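Zusow Desk Support
Ticket 1000
Subject: Tabletop sits lower at the wall side after lowering
Product: Zusow standing desk, white top, white frame
Account: Batside
Opened by: Aleksi Saarela
Priority: Normal
Status: Closed

Aleksi Saarela, 9:10 AM
We have one of your standing desks in the room with the herringbone floor. It gets used for sorting small things into baskets, so it goes up and down more than a normal desk would. When I bring it down to 68 cm, the end of the top near the wall finishes lower than the other end. Going up it looks fine. The front leg stops first and the rear leg keeps going for a moment, then there is a click and the display goes back to normal. No error code.

I noticed it because of the fruit. We have two wicker baskets, one for fruit and one for office items, and an apple rolled to one side of its basket each time the desk came down. A level on the top confirmed it. The difference between the two ends is 12 mm.

What I have tried:
Unplugged the desk overnight and plugged it back in. No change.
Took everything off and ran it up and down with a bare top. No change.
Tightened the bolts under the top. Two were slightly loose. No change after.

The baskets and what goes in them weigh very little, so I don't think it is load.

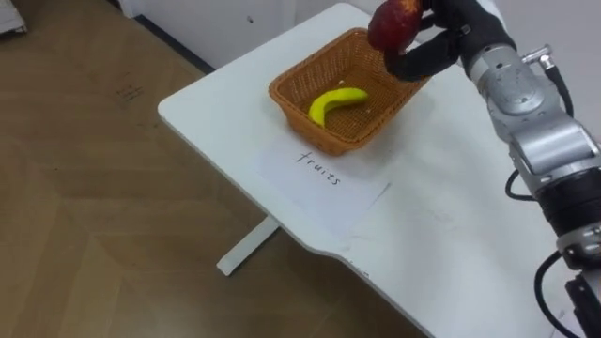
I can live with a slight slope, but I would like to know if it is going to get worse. The desk was bought through Koskela and I have the order confirmation if you need it.

Zusow Support, 11:35 AM
Thank you for the clear report. A leg that keeps moving after the other one has stopped usually means the two have lost their shared zero point. Unplugging does not clear this. Please run a reset:

1. Clear the space under the top and make sure nothing can be pinched.
2. Lower the desk all the way down and let go of the button.
3. Press and hold the down button again until the display changes. Keep holding. The top will drop a little further and then rise slightly.
4. Let go when it stops.
5. Raise the desk to your usual height, lower it again, and measure at both ends.

Please also check that both feet are flat on the floor. On wood floors a foot can sit on a raised board and give a similar reading. If you measure the top only, you can't tell the two apart, so measure from the floor to the underside of the top at each leg.

Aleksi Saarela, 2:20 PM
Ran the reset. The display changed as you said and the top came up slightly at the end. Measured from the floor this time.

At 68 cm the rear leg is now 4 mm lower than the front leg. Better, but not level. The click is gone.

The front leg is the one with the red tie at the base. I'm mentioning it so you know which leg I mean, because in your manual they are left and right and that doesn't help much with how our desk is turned.

I set the baskets back in their usual places with a sheet of paper in front of each. The sheets are useful as a test too. Before the reset, the one marked for fruits would creep when the desk stopped with a jolt. It has stayed put through several rounds.

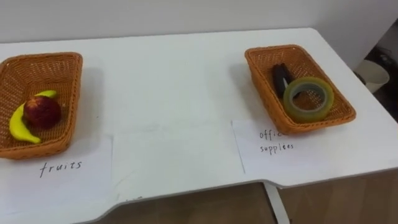

One more thing from this round: if I stop the desk partway down and start again, the remaining difference stays the same. If I lower it in one go, same again. So it doesn't add up with use, at least over an afternoon.

Zusow Support, 3:50 PM
That is useful. A difference that stays constant after a reset points to the floor or the foot and away from the motors. Could you slide a sheet of paper under each end of the rear foot and tell us if it goes in anywhere? Please raise the desk first so you have room, and don't tip the desk to look.

We also have a few general notes for customers who keep open containers on the top. Place heavier items toward the middle. Keep containers back from the edge so they don't catch on anything as the top moves. A thin mat under each basket stops it from sliding and will not affect the desk.

Aleksi Saarela, Saturday, 10:05 AM
Paper goes under the rear foot at the wall end, a short way in. It doesn't go under the front foot anywhere. I turned the leveling pad on that end out a little until the paper stopped going in, then measured again. Both legs now read the same at 68 cm and at full height.

I also bought mats from Tranmont for the baskets. They needed trimming, as the baskets are smaller than the mats.
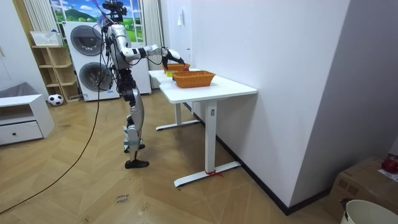

Do I need to repeat the reset now that the pad has been changed?

One more reset is a good idea but it isn't urgent. Changing a pad doesn't affect the zero point, so the desk will keep working normally until you get to it.

Zusow Support, 10:40 AM
Glad to hear the readings match. Please use the desk as normal for a few days and check the pad once more. New pad settings sometimes settle on a wood floor. If the click returns, send us the serial number and we will look at the rear leg under warranty. You can go through us directly, there is no need to involve Koskela.

Aleksi Saarela, 4:15 PM
Second reset done, several days of use since. Levels are the same at both ends, low and high. No click. The pad had settled by less than a quarter turn and I took that up.
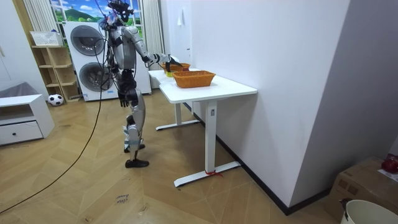
Desk with the two baskets on top, front leg with the red tie at its base.

The apple stays where it is put. You can close this.

Zusow Support, 4:30 PM
Closed at customer's request.
Cause: lost zero point between legs, plus rear foot not fully supported on a wood floor.
Fix: reset, rear leveling pad adjusted, reset repeated.
Parts sent: none.
Note for manual team: customer asked that legs be called something other than left and right.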